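Search this site Search Go
Enter keywords

Steka Tabletop Gallery: Pale Wood, Metal Ware, and How the Two Get Along

The tables in this gallery belong to the Steka line and are used as working surfaces in the Korletey kitchen workshop. The purpose of the page is to record how a light wood top behaves in daily use, mainly under small metal items: lids, trays, tins, scoops. Notes on finish and cleaning are grouped with the gallery because readers kept asking for both in one place.

All tops were sanded to the same grit and given the same hardwax oil, sold to us under the name Gimska Clear. Two coats, wiped thin, with a full night between them. No stain was used on any top. The color is the color of the wood plus a slight warming from the oil, which tends to fade in the first months near a window and then holds.

A few terms, as they are used below. "Cathedral" means the arched or nested pattern that shows where a board is flat-sawn. "Straight" means long, parallel lines with little figure. "Sheen" means the broad soft band of light that a satin finish throws back from a window or a ceiling fixture. Sheen is useful for inspection. A scratch that is invisible from one side of the table will often show as a short break in the band when you move your head a foot to the left.

On pale tops the grain is quiet, and most of the contrast in a room comes from whatever is put down on the surface. Polished metal is the strongest case. It picks up white and gray streaks from overhead light and reads much brighter than the wood around it, even where both are lit the same way. Anyone matching hardware or storage ware to a beige top should look at the pieces flat on the wood and not held up in the hand.

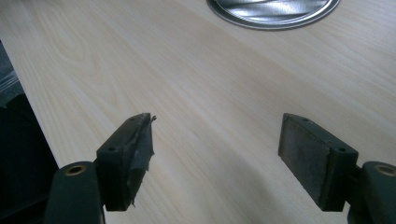
Grain direction matters more than people expect when wiping down. Work along the lines, including on tops where the lines run at an angle to the edge you are standing at. Wiping across the grain pushes flour and fine sugar into the pores, and after a few weeks the pores go gray. Once they are gray, a cloth will not bring them back. A soft brass brush will, used dry and with the grain, followed by one thin coat of oil over the brushed area.

Round metal lids with a raised rim need one precaution. If a lid is put down with moisture on it, a ring of water can be held against the finish for as long as the lid sits. On an oiled top this leaves a faint dark circle. On a lacquered top it leaves a white one. Both were tested on offcuts at the workshop with a wet lid left in place for 15 hours. The oiled offcut recovered after light sanding and a fresh coat. The lacquered offcut had to be stripped.

The same test was run with a dry lid as a control. No mark of any kind was found on either offcut.

Scratches from rims are a separate matter. A rolled edge slides over the oil and does little. A cut edge, of the kind found on cheaper lids and some baking rings, will score the finish if it is dragged. Lift, do not slide. If a score is already there, check its depth with a fingernail. If the nail does not catch, oil alone is enough. If it catches, sand the area by hand, feathering outward well past the end of the line so that no dull patch shows in the sheen.

Plastic wrap and bags should not be stored against the oiled edge of a table for long periods, particularly in the first month. Fresh hardwax oil goes on curing after it feels dry, and plastic pressed against it can leave a printed texture. The workshop now leaves new tops clear at the edges until the oil no longer has any smell at close range.

Cleaning schedule in use at Korletey:

After each session: damp cloth, well wrung, with the grain. Dry cloth directly after.

Every 2 weeks: a teaspoon of plain soap flakes in a quart of warm water, applied with a sponge and dried at once.

March and again in the fall: one maintenance coat of Gimska Clear, buffed off after ten minutes.

The maintenance coat should be thinner than it seems it ought to be. Excess oil left on the surface dries tacky and collects lint, and the sheen turns patchy. One tablespoon covers almost half of a standard Steka top. If the cloth stops dragging, there is too much oil under it.

Joint movement has been small. The tops are edge-glued from solid boards and fixed to the base with slotted brackets, so the wood can widen in humid weather without splitting. Check the bracket screws when the heating goes on for the year. They should be snug but should still let the bracket shift in its slot. Over-tightened screws were the cause of the only split we have had, on an early top with fixed brackets that has since been taken out of use.

Lighting for inspection: switch off the overhead fixtures and set one lamp low at the end of the table. Dents show as small dark commas, raised grain as a fine roughness along the lines. Mark both with painter's tape before switching the room lights back on, as most will disappear from view.

The part number for the slotted bracket is 721. Older Grulano brackets have the same hole spacing but a shorter slot and should be used only on narrow shelves.

Page text and workshop notes by Kanchan Mittal.

Comments (3)

benchdog_al
Useful notes on the wet ring. I had the white version on a lacquered table and spent a weekend with a heat gun and a cloth before giving up and stripping it. Would the oil work over old lacquer if I sand hard enough, or does it all have to come off?

Kanchan Mittal
It all has to come off. The oil needs bare wood to soak into. Any lacquer left in the pores will show up as lighter specks after the first coat. Wipe the sanded surface with mineral spirits and look at it under a low lamp before you open the can.

Pru in the valley
Question on soap flakes. Ours is a much yellower wood than the Steka tops and the soap seems to leave it chalky after a couple of months. Am I using too much? I have been doing a heaped tablespoon to the same quart of water and not rinsing.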